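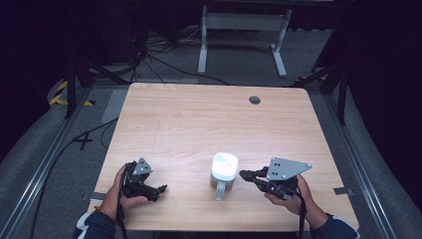 White rings on an oiled tabletop

I finished a table for our kitchen in Lelstead at the start of October and I can't work out whether I stopped too soon. It is a light wood, sanded to 180, then three coats of Sorby hard oil with a day between each. The grain is fine and the color is pale, and I want to keep it that way. The white mug is the one I use every morning, and it usually ends up near the middle of the table with no coaster under it. After the first week I found two faint white rings. They don't feel raised. Wiping with a damp cloth does nothing, and the rings look the same the next day.

The tin says the oil is dry in 16 hours and says nothing about how long before you can put hot cups on it. The top measures 54 inches on the long side, so I would like to avoid stripping the whole thing if a spot repair will work. I have half a tin of the oil left and a few sheets of fine paper. Is this heat or water, and do I need to sand it all back?

Lowri Hughes
14/10/2022

MostynJoiner

White rings are nearly always moisture held in the finish. Dark rings are the ones to worry about, those have gone into the wood. Yours are probably from hot cups on oil that hadn't cured. Dry and cured are two different things with hard oils. You can touch it the next day but it needs two to three weeks in a warm room before it will stand up to a hot drink, longer if the room is cold or you put the coats on thick.

What I would do:

Leave the table alone for a week with nothing hot on it. Some rings fade by themselves.

If they are still there, put a little of the same oil on a soft cloth and rub the ring along the grain for a minute or two. Wipe off everything that is left. Check it the next day.

If that doesn't shift it, go over the ring very lightly with a gray nonwoven pad, again with the grain, and go a few inches past the mark on all sides so you don't leave a dull patch. Wipe off the dust, put on a thin coat of oil, wait ten minutes, then buff it dry.

You do not need to strip the top. That is the good thing about oil - you can fix one area and it blends in. Lay the oily cloths out flat outside to dry before you throw them away, they can catch fire if you leave them in a heap.

bench_dog

Should have used poly. My parents had a varnished table from Cinton for years and you could put anything on it.

tallow

I agree with most of what MostynJoiner said but I would try a hair dryer first. Low heat, keep it moving, a minute at a time. It worked on one of my rings and did nothing for the other, so don't expect too much.

Don't use mayonnaise or toothpaste, whatever you read elsewhere. Toothpaste is an abrasive and on a pale top you will see a shiny spot from across the room. I had to sand mine out with 100 and work back up through the grits, and the patch took more oil than the rest.

Also check the bottom of the mug. A lot of them have a hollow in the base that holds water from the dishwasher, and the rim sits in it. Wipe it before you set it down and use a cork mat until November at least.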